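Skuditz Site Audit: Frequently Asked Questions

Print this page | E-mail this page

What does the audit check?
Page titles, meta descriptions, internal links, redirects and image weight. Paid listings are outside its scope.

How often are pages crawled?
Every 7 days. Sites on the Ngata plan are crawled every 2 days. A manual crawl can be started from the Vuvau panel at any time.

Why was a page left out of the report?
The usual causes are a noindex tag, a robots.txt rule or a redirect chain. Pages that take longer than 18 seconds to load are dropped and listed under Timeouts.

Are duplicate titles counted as errors?
They are counted as warnings. Titles on paginated archives are ignored unless strict mode is on. 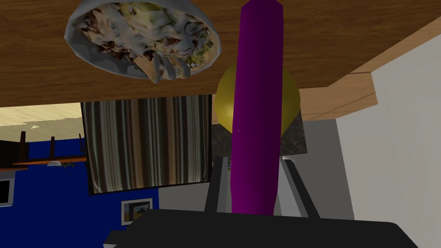
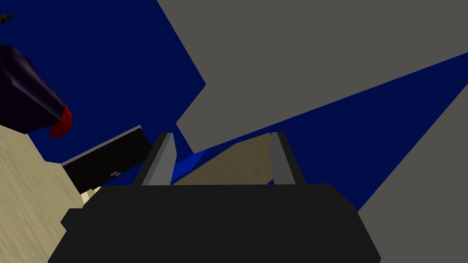

Can I export the results?
Yes. Reports export as CSV or PDF. The CSV file has 46 columns, and the column order is fixed.

How long are old reports kept?
Until the account is closed. Reports made before the November update open in read-only mode.

Page maintained by Angus Cartwright. Last revised July 23, 2018.

© 2018 Skelell | Contact | Back to top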